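The studio behind Hurkance has two full-time developers and a part-time composer, and until this spring none of them had shipped a game together. The game is an online co-op title in which up to six people run a failing ferry line. It went into early access in April. I spoke with the lead designer over a voice call that ran well past the hour we had planned.

The first version had no ferries in it. "It was a card game about shipping insurance," the designer said. "My partner on the code side played it for one evening and told me the only part he liked was the map."

The map stayed. It shows a group of 15 islands, the largest of them called Branden, and players still start every match at its main dock. Each person takes a job on the boat or on shore. One steers, one sells tickets, one keeps the engine going, and so on. The jobs can be swapped at any dock, and most matches are lost when two people want the same one.

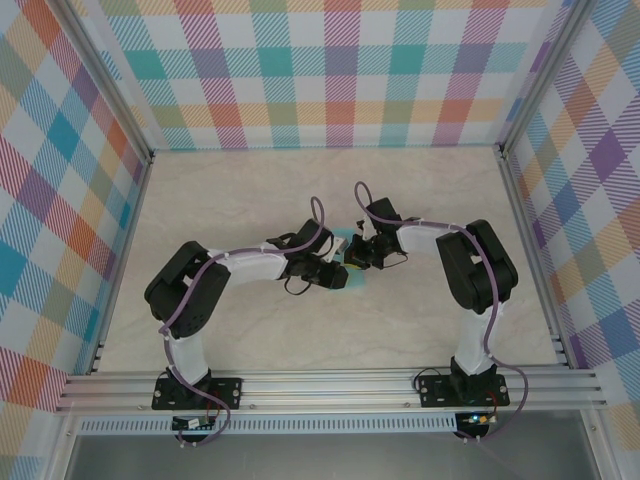 *Two arms facing each other, with plaid walls on three sides.*

I asked why the game has no text chat. The designer said it had one for a long time, and that it was taken out after a round of testing with 39 players.

"People typed when they should have been steering. Then they blamed the person who was steering. We put in the horn and the signal flags and the arguments got shorter. They didn't stop, but they got shorter."

Voice chat is still there, and it works by distance. A player in the engine room can't hear someone on the dock. The designer said this is the feature that gets the most complaints and also the one that shows up in most of the clips people post. There are no plans to change it, though a setting for private matches is being looked at.

Wernico is the name of the storm that comes in near the end of a long match. It started out as a bug. The wind value kept adding to itself every time a boat docked, and after enough stops the ferries would slide off the map. The team fixed the bug, missed it, and then built a proper storm that does close to the same thing.

"You can see it coming now – that was the main change. In the old version you were just gone." 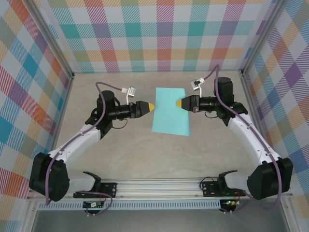
*A sheet of turquoise paper on the floor between the yellow gripper tips.*

The early access build sold slowly for the first few weeks. The designer had hoped for enough players to keep public matches full in the evenings, and for a while that didn't happen. At one point the game had 150 people on at once, which the team took as a good night. The record so far is 301, set after an update that added a dog.

The dog is called Marty. He walks onto the ferry at a random stop and gets off at another. He doesn't affect the score. Players can't pick him up, feed him, or make him leave, and the designer said the support inbox is now mostly about him.

"We get asked if he's safe when the boat goes down. He's safe. He's always back on the dock in the next match. I've written that answer so many times that I should put it on the store page."

Money has been the harder subject. The studio has no publisher, and the savings it started with were meant to last until the end of the year. The designer was open about the fact that one of the developers still takes contract work two days a week. There won't be paid cosmetics during early access. After that, the team may sell boat paint and nothing else.

"I don't want to sell a faster ferry. The ferry is supposed to be slow. If it's fast, there's nothing to argue about."

The next update adds a night schedule and a second harbor on Branden, with a narrow entrance that only one boat can use at a time. It also rewrites how the game handles a player who drops out. Right now the job simply goes empty, and if that job is steering, the match tends to end on the rocks. In the new version the boat holds its course until someone takes over.

Near the end of the call I went through a few questions sent in by readers. One came up more than any other.
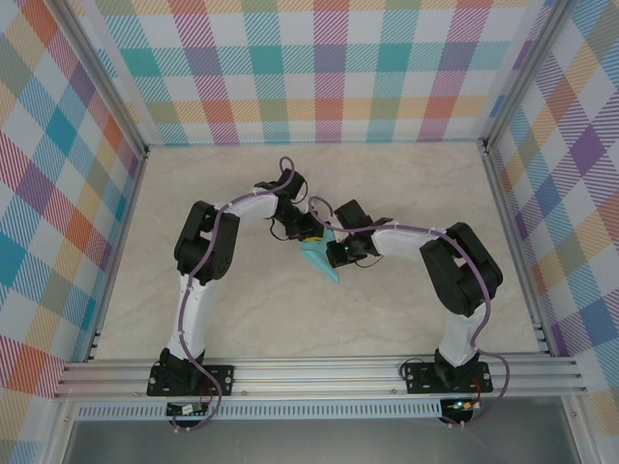

Can you play Hurkance alone?

There is a solo mode, but it uses a smaller boat and only two jobs, and the storm comes later than it does in a group match. The designer called it a practice mode and said it's a good way to learn the docks before joining a public game.

Another reader wanted to know about controllers. They work in the menus and for steering, but the ticket desk still needs a mouse. The designer said that job is being redone and wouldn't give a date for it.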